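Tatholm Shallow Cardboard Tray
Item 678 – sold flat, in packs of 96 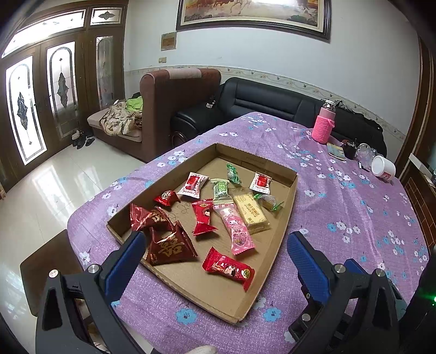
One buyer in Jirkbridge wrote that the trays went out on every table at a family wedding and that guests found them easier to pick from than a deep bowl. She asked whether a narrower size was planned. It is, and it should be listed in April.

The Tatholm is a plain, open tray with low walls, made for wrapped candy, small cakes and other packaged snacks. Pieces lie in a single layer, so twist wraps, foil shapes and flat packets can all be seen at once. It is not lined – please use it for wrapped food only, or add your own paper.

Details
Material: cardboard, uncoated
Assembly: fold up the four sides and tuck in the corners, no glue or tape
Lid: none (see Nonau sleeve, item 101)
Writing on it: the floor takes ballpoint and marker
Supplied empty. Candy, tablecloth and other table items are not included.

Care
Keep the flat packs dry and off the floor. A tray that gets damp will lose its shape and should be recycled. Wipe up crumbs with a dry cloth.

Ordering
Single packs ship from our Jirkbridge store. Orders of 2000 trays or more are handled by Ouazzani and come on a pallet – allow extra time for these. Unopened packs can be returned.

Page updated Sun 14 September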